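The Enclosure Came First
Two arms, one table and a shared workshop in an old print shop

When people hear that our workshop has a robot, they expect something from a car factory. They come in, they look at the ceiling, and then they find it in the corner behind the laser cutter – a table with walls.

I have been a member of Grundeo for four years. It is a shared workshop on the ground floor of a former print shop, with 90 members and one good drill press. In June two of us began to build a cell with a pair of arms, for practicing ordinary household handling. Picking up, putting down, making order on a table. We wanted to learn how such a thing is made, and we wanted to do it with our own hands.

We started with the frame. This was perhaps the wrong order, but aluminum extrusion was what we had. Another project, a camera slider called Noh, was never finished, and its profiles were standing against the wall. We cut them on the miter saw and joined them with corner brackets. The first version moved when you leaned on it. After we added diagonal bracing on the side it became calm, and I stopped waking up at night to think about it.

The walls took longer than I like to admit. In the beginning we had bare openings, and the software that finds objects on the table was also finding people, coats and the fire extinguisher. We tried gray felt from Bisten, a fabric store two streets away. It worked well and it was very sad to look at. Then my colleague came back with a pink leopard print from the remnants box. With such a busy pattern, we learned quickly which of our settings were too weak. The felt is now under my lathe.

For the table we used a marble-patterned panel, dark brown with white veins. I would choose it again for its looks. For the vision work, I am less sure, because a vein can look very much like the edge of an object.

Both arms are mounted on the front rail, on black plates. We drilled the first pair of plates 2 mm off and had to make them a second time. The cables were the other lesson. An arm needs more slack than you believe, and it needs it in a place where nothing can catch. We led ours in corrugated tube, in wide loops, and fixed them with cable ties along the forearm. Our power supply is from Limex, bought used, and its fan is louder than both arms together.

The total on our sheet is 2,376 dollars, without the arms, which came from a member who was moving abroad and wanted them to stay in use. I think this is a fair price for seven months of evenings. A patient person could spend less.

What do we do with it now? We put everyday things on the table and let the arms work among them. Mugs are good practice, because the handle can point in any direction. Shoes are harder. They are soft in one place and stiff in another, and they seldom stand as you wish – last week we made 125 attempts with shoes alone, and I wrote down every one in the notebook.

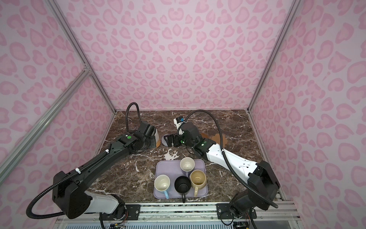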